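Como um robô escolhe a mão certa?

Pegar uma fruta parece fácil, mas para um robô é uma tarefa complicada.
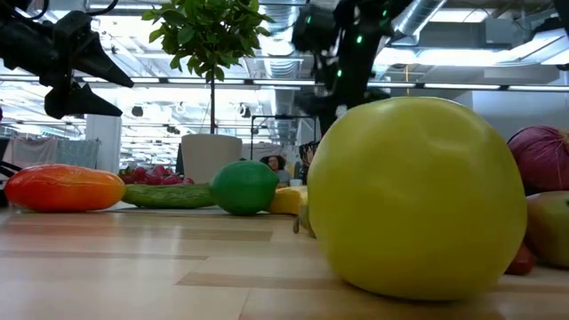 A "mão" de um robô chama-se garra. Há garras com dois dedos, com três, e outras que usam uma ventosa, como as que colam no vidro da janela.

Na oficina da Stumesik, a engenheira Celina Szewczyk compara 4 garras. Cada uma precisa pegar uma maçã, um limão e um pepino e pôr tudo numa caixa, sem amassar nada. Em agosto, a equipe fez 1380 tentativas.

A garra Mowat, de dedos duros, segura bem o pepino, mas às vezes aperta demais. A Listanden tem pontas de borracha e demora mais: leva cerca de 64 segundos para encher a caixa.

A força também conta. Uma fruta lisa escorrega se o robô aperta pouco. Se aperta muito, fica marcada.

Experimente em casa: pegue uma uva usando só dois lápis. Depois tente com uma bola de meia. Qual foi mais difícil?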